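Filed under: Student Projects, Robotics, Term Reports

Collecting fruit-handling examples with a hand-held gripper

Akham project group, December 26, 2023

1. What we set out to do

Our part of the Kinoshita project was to gather examples of small fruit being picked up and put down, so that the learning group could train a policy on them. The earlier set, recorded in July, had only boxes and cups in it. The policy trained on that set squeezed everything with the same force, and soft items came out badly. We were asked for 200 usable examples and given two weeks of bench time.

2. Equipment

We used the Gistton hand-held gripper with the camera fixed to it. A person holds the tool and works the jaws by hand, so no arm is needed during recording. The jaws have textured pads, which we wiped after each block of 16 takes. Recordings were copied to the Rarano store at the end of each session and checked the next morning.

3. Method

Each take starts with the jaws open and clear of the plate. The operator closes on one piece of fruit, lifts it, moves it to another spot and lets go. We changed the layout of the plate between takes and swapped the tablecloth between sessions. Patterned cloths were used on purpose – the July set was all on one plain surface and the policy lost track of objects on anything else.

Operators took turns. We found that each person had a habit, such as always coming in from the right, and mixing operators was the easiest way to spread this out.

4. Results

We recorded 777 takes in total, far more than the target, but many could not be used. The most common fault was a lift that began before the jaws had settled. The next was the operator's free hand coming into view. After checking, we passed on enough takes to meet the 200 asked for and kept the rest as spares.

Cherries were the slowest item. They roll when touched off centre, and the stem can get between the pad and the fruit. We ended up closing on the sides of the cherry with the stem pointing up and away from the jaws, and wrote this into the instructions for the second week.

5. Problems and next steps

Labels were typed by hand after each session and we made mistakes in them – 16 takes had the wrong fruit name and had to be corrected. A short list to choose from would be better than a free text box. We would also like a way to record how hard the jaws are closed, as the video alone does not give this. The next group should try the same method with fruit that is piled up, where the gripper has to reach between pieces without moving the others.

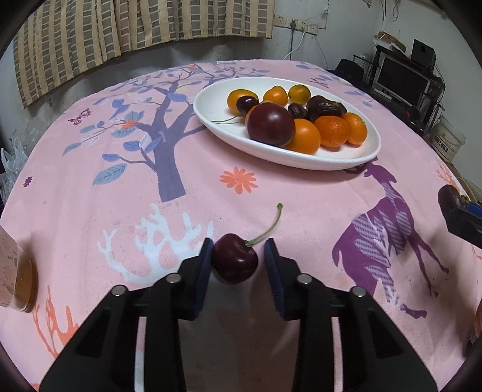
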